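Cesto Lumow para roupa miúda: a página do produto

Publicado em fevereiro — pela equipe da loja Wanon
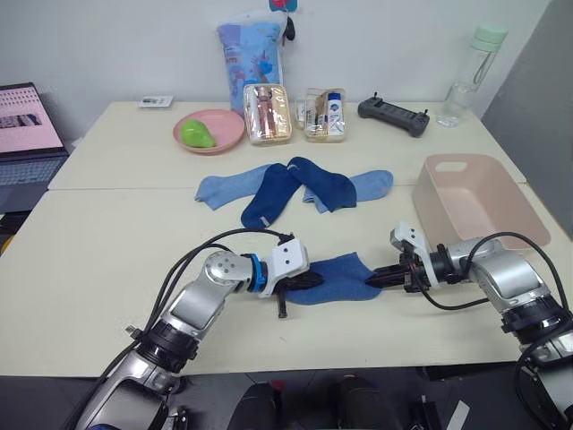 Para que serve um cesto só para meias, se já existe o cesto grande da roupa?
Serve para que as meias andem juntas do varal até a gaveta. No cesto grande elas descem para o fundo, entram nas mangas das camisetas, grudam por dentro da fronha, e o par só aparece na semana seguinte. Com um cesto pequeno ao lado, tudo o que é miúdo vai para o mesmo lugar e a hora de formar os pares fica muito mais curta.

A gente gosta demais deste cesto! Ele entrou no catálogo meio de lado, como complemento da linha de lavanderia, e acabou virando a peça que mais usamos em casa. Cabe na prateleira de cima do armário, cabe em cima da máquina, cabe no banco do carro quando a roupa vem da casa da avó. E a alça é larga — quem já carregou cesto de alça fina com roupa molhada sabe a diferença que faz.

O Lumow é de plástico flexível, com furos nas laterais para o ar passar. O fundo é liso, sem nervuras, e meia fina não engancha. Lava-se com água e sabão neutro. Não vai à lava-louças nem fica bem perto do aquecedor, o plástico amolece e perde a forma.

O que vem na caixa

1 cesto Lumow
4 divisórias de encaixe
1 saquinho de rede com zíper, para lavar as peças delicadas
1 folheto com as medidas e os cuidados

As divisórias são a parte de que mais gostamos. Dá para separar por pessoa, por cor ou por tipo (esporte, escola, trabalho), e elas saem com um puxão para cima quando se quer o cesto inteiro. Com as divisórias no lugar, entram cerca de 8 pares de meias adultas em cada vão; meia de criança, bem mais. Se a casa tem muita meia grossa de inverno, vale tirar uma delas e deixar um vão maior.

Cores: rosa, cinza-claro, verde-água e areia. O verde-água costuma demorar um pouco mais a chegar.

Como nós usamos

Tire as meias do varal já aos pares, quando der. As que ficarem soltas vão para o cesto do jeito que estiverem. Depois vire tudo numa mesa clara, de preferência perto da janela: azul-marinho e preto são um inferno à noite, com luz amarela, e de manhã se resolvem num instante. Estenda cada meia, estique o cano, confira o calcanhar e o elástico. Meia que perdeu o elástico não merece voltar para a gaveta — vira pano de tirar pó e é ótima nisso.

Comece pelas cores que só têm um par, que são as mais fáceis, e deixe as escuras para o fim. Para guardar, preferimos dobrar ao meio em vez de fazer bolinha. A bolinha é rápida, mas puxa sempre o mesmo elástico, e em poucos meses uma das meias está larga. Dobradas, elas ficam em pé na gaveta e dá para ver todas de uma vez!

As meias sem par ficam num vão próprio. Damos a elas 4 lavagens. Se a outra não aparecer, adeus.

Combina com

Prendedores Ngau, de ponta macia, que seguram o par pelo cano sem marcar a malha. E a colmeia de gaveta Undska, que tem a mesma largura das divisórias do cesto e aceita as meias na ordem em que saem.

Entrega e trocas

Enviamos em até 7 dias úteis. O cesto segue montado, com as divisórias soltas dentro. Para troca de cor, basta escrever pela página de contato com o número do pedido; o cesto precisa estar sem uso e com o folheto.

Comentários (3)

gaveta_cheia
Comprei o cinza e já quero outro para as roupas de bebê. As divisórias ficaram um pouco duras no começo, depois cederam.

Mãe de três
Uso uma divisória para cada filho e a última para as perdidas. Alguém sabe se vendem as divisórias avulsas? Perdi uma na mudança.

Wanon (loja)
Vendemos sim! Estão na seção de peças, procure por "divisória Lumow". Servem em todas as cores do cesto.

Contato | Trocas e devoluções | © Wanon, todos os direitos reservados | Voltar ao topo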